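Lemon Rice for a Weekday Lunch

Mar 18, 2024

Lemon rice is among the plainest dishes served in this household, and it is prepared whenever cooked rice remains from the previous evening. 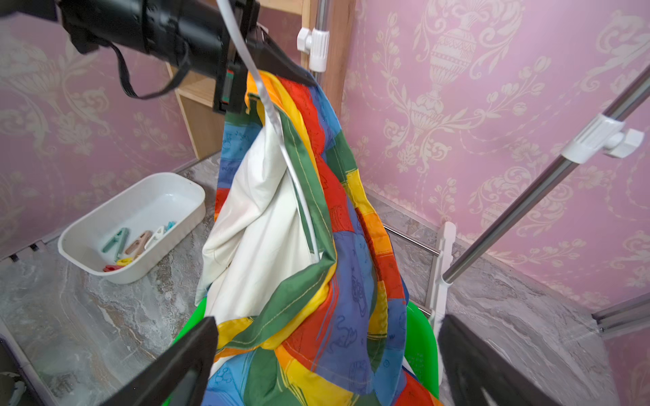
Anju Solanki wrote in response to the earlier post on tamarind rice that her grains turned to paste as soon as the juice was added, and asked whether lemon rice would behave in the same manner. It should not, provided that the rice is cold and has been loosened with a fork beforehand.

For two persons, 400 g of cooked rice is required, together with 40 ml of lemon juice. Readers who prefer a larger quantity may use 500 g without altering the juice.

Heat two tablespoons of oil in a wide pan. Add mustard seeds and, once they crackle, a spoonful of split black gram, a handful of peanuts, two slit green chillies and a sprig of curry leaves. Stir until the peanuts are golden. Add turmeric and salt, then remove the pan from the heat before the lemon juice is poured in. Juice that is boiled becomes bitter.

Fold in the rice gently and cover for a few minutes. It may be served with plain yoghurt or a lime pickle.

Nisreen Majali has asked for a version with coconut. It will be published in May, along with the recipe for curd rice.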